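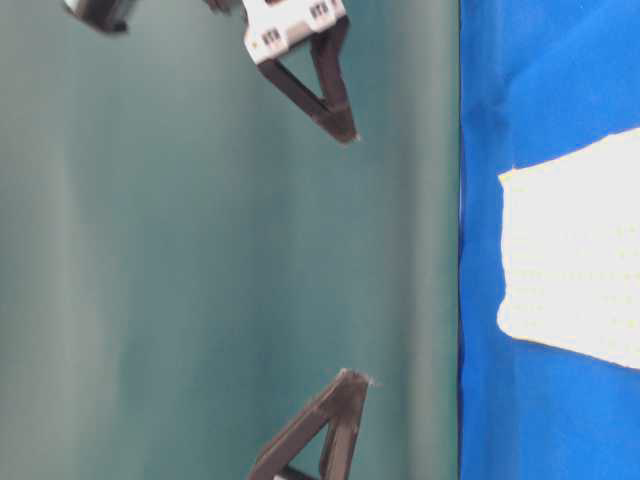
Redon two-arm kit from Tusteck for cloth work: keep it or send it back?

Forum index > Arms and grippers > Kits and reviews

bench_musa
Posted 15th September

We bought the Redon two-arm kit from Tusteck to handle small pieces of cloth, mostly picking up an edge with each arm and pulling the piece straight on the table. I said in the other thread that I would write it up after we had used it for a while, so this is the write-up. I have until the end of the return period to make up my mind and would like to hear from other owners.

What you get in the box: two grippers with fingers fitted, two wrist cameras on their arms, cables, a bag of screws and a printed build sheet. You supply the arms. The kit came to 671 dollars for the pair and shipping was extra. It took 8 weeks to arrive. Tusteck did answer email during that time, but the answers were all the same answer.

Assembly is simple if you have built anything like it before. The build sheet skips the order for the finger mounts, and if you put the camera arm on first you can't get a driver straight onto the lower bolts. Fit the mounts, then the fingers, then the camera arm. I did it wrong on the first gripper and right on the second.

The fingers are the open triangle type, pointed at the tip. They are light and they get in under a cloth edge better than the flat pads we had before. They also flex sideways. With thin cotton that doesn't matter much. With anything that has a hem the tip rolls off the thick part and you end up with one layer in the grip and the other on the table.

The cameras are fine. The picture is soft up close and you have to set the focus by turning the lens ring, which is stiff. The software that comes with the kit saved our calibration once and lost it twice.

Musa Ezeani

tallboy_r
Re: Redon two-arm kit

What are you gripping on? I had the same kit on a bare bench and the tips skated. I put a folded towel down and it got a lot better. A tip needs something to sink into a little or it pushes the edge away before it gets hold of it.

bench_musa
Re: Redon two-arm kit

Blue cloth over the edge of the table with the work piece on top of it. It does help. The trouble is that the under cloth creases too, and then the gripper will sometimes take a pinch of that along with the piece. We smooth it flat between runs and that takes up more of the day than I would like.

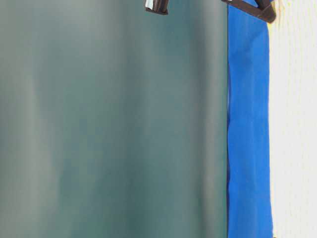

The other thing about the setup is height. Tusteck says to calibrate with the tips touching a hard surface. If you do that and then lay cloth down, you are pressing into it by the thickness of the cloth every time. We now set zero on the cloth itself and the motors run cooler.

oakfield_mech
Re: Redon two-arm kit

I'll disagree with the part about the fingers. The flex is the point of that shape. It is supposed to give a little so you don't tear the material or stall the motor. If the tip is rolling off a hem, your approach angle is too steep. Lay the gripper over more and come in from the side with the finger closer to flat.

The complaint about the software is fair. I stopped using it.

bench_musa
Re: Redon two-arm kit

I tried it flatter. You gain some at the hem, but the camera arm sticks out far enough behind the gripper that it gets close to the table. How far over did you go before yours touched?

oakfield_mech
Re: Redon two-arm kit

I took the camera arms off. I use one overhead camera and that's all.

tallboy_r
Re: Redon two-arm kit

So your advice is to pay for two wrist cameras and leave them in a drawer. I don't think that counts as a fix.

oakfield_mech
Re: Redon two-arm kit

It counts if the job gets done. I bought it for the grippers. At that price the grippers alone are worth it to me, and if somebody wants the cameras I have a pair for sale.

ibrahim_k
Re: Redon two-arm kit

Ibrahim here. I have had mine running since January, so I can talk about wear.

The fingers hold up well. I have replaced one, and I broke it by driving it into a clamp. The white mounting plates have been fine too. What loosens is the bolts that hold the plates to the gripper body. Check them often in the first weeks. If a finger looks like it has play in it, it is most likely the bolts and you don't need a new finger. A small amount of thread locker fixed it for me, the removable kind.

Tusteck sells a spare finger set for 105 dollars. I would not buy it with the kit. Wait until you break one.

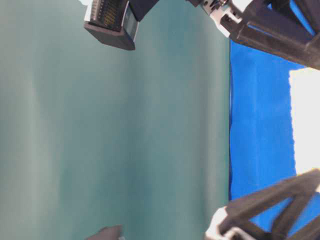
About the flex, I think both of you are partly right. Going flatter helps. It also helps to close slower. The default closing speed is far too fast for cloth and the setting is hidden under the motor page instead of the gripper page. Bring it down by half and try your hem again. The tips stay lined up with each other a lot better when they aren't slamming shut.

bench_musa
Re: Redon two-arm kit

I didn't know about that setting. I will try it tomorrow.

quietlathe
Re: Redon two-arm kit

Has anyone compared it with the Walach grippers? I am choosing between the two for a school lab and can't find a review of the Walach by someone who paid for it.

tallboy_r
Re: Redon two-arm kit

I have used a Walach at work. The jaws are stiffer, the wide pads are good on boxes and bottles and poor on cloth. It doesn't come with a camera. Documentation is much better, with drawings for every part. For a school lab I would take the Walach, unless you know you will be doing fabric. Students will find the screws on the Redon before they find anything else.

oakfield_mech
Re: Redon two-arm kit

Agree on the documentation. Disagree on the school lab. Students should be finding the screws. You can open up a Redon gripper on a bench and see what everything does, and put it back together in one class.

quietlathe
Re: Redon two-arm kit

Thanks, both. How is the cable routing on the Redon? We lost a camera last year when a cable caught on something.
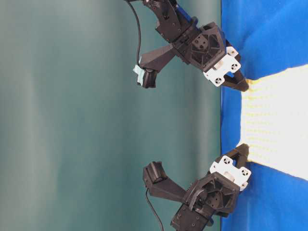

bench_musa
Re: Redon two-arm kit

Cable routing is the weakest part of the kit in my opinion. There are no clips and no channel on the camera arm, and the build sheet doesn't bring it up at all. We run the camera cables in a long loose curve so that the wrist can turn without pulling on the plug. With both arms working in close, each tip holding one end of the same strip, that slack has to go somewhere, and ours hangs out on the side away from the cloth. I would keep it there. If you tie it tight along the arm you will be pulling on the connector at the end of the travel. The tape on the side of the upper camera is ours too, it did not come in the box.

quietlathe
Re: Redon two-arm kit

That answers it. I would have to print some clips.

ibrahim_k
Re: Redon two-arm kit

If you print clips, put them on the forearm and leave the last stretch to the camera free. I clipped mine all the way down at first and wore through the jacket right where it bends.

bench_musa
Re: Redon two-arm kit

Update on the closing speed. I cut it in half like Ibrahim said and laid both grippers over a little more, with the camera arms still on. The hem is better. On the plain strips I have nothing left to complain about. On the double hem it still takes only the top layer more often than I want, and I don't think a setting will change that. A slightly blunter tip might. I have asked Tusteck if they sell one.

I also lost the calibration again after a restart. Has anyone found where it writes the file?

oakfield_mech
Re: Redon two-arm kit

It writes to the folder you launched it from. Start it from a different folder and it acts like it has never seen your arms. Make a shortcut that always starts in the same place and copy the file somewhere safe.

bench_musa
Re: Redon two-arm kit

That explains all of it. We have two people starting it from two different places.

tallboy_r
Re: Redon two-arm kit

Are you keeping it, then?

bench_musa
Re: Redon two-arm kit

Keeping it, yes. I would still tell people to hold off if they need it by a fixed date or if hems are the main job. For flat pieces of thin cloth I haven't used anything better at the price. I will post again when Tusteck answers about the tips.

ibrahim_k
Re: Redon two-arm kit

Ask them about the build sheet while you are at it. I sent them a corrected order for the mounts months ago and it sounds like yours still had the old one.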